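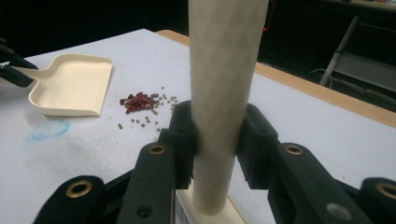

Minutes of the spring meeting, Troledby Kitchen Gardeners, May 2025, held as guests of Hestell at the Vinby workshop. The open day demonstration was taken as item 1, the chair having correctly judged that no one would listen to item 2 with robots in the building. Hestell's people gave a short talk on teaching a pair of grippers to sweep up after seed sorting. The pair on the table had a cream dustpan in one and an upright cream tube in the other, with dark red beans and some much smaller greenish-brown seeds waiting to be dealt with. The meeting observed that it had been sweeping up beans for years without a grant.

Questions followed. Asked how many practice runs the job needed, Hestell said 88 so far. Asked whether it could tell a bean from a pea, Hestell said that was a matter for next year. A member asked if it did floors. It does not do floors. 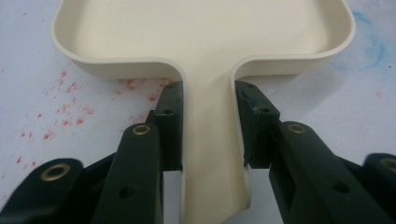
A further question, on price, was answered at length and without a price. Thanks were recorded, and a jar of chutney was handed over.

2. Minutes of the December meeting. Approved, with one correction: the marrow was disqualified, not "lost."

3. Seed order. Condori will hold last year's terms if we order by the end of the month. Agreed to take 9 packs of runner beans and five of the squash. The proposal to skip squash was defeated again.

4. Shed key. Still missing. Five members believe another member has it.

5. Any other business. Request that future visits include chairs. Noted.

Next meeting at the usual hall, date to be circulated. Meeting closed when Hestell needed the table back.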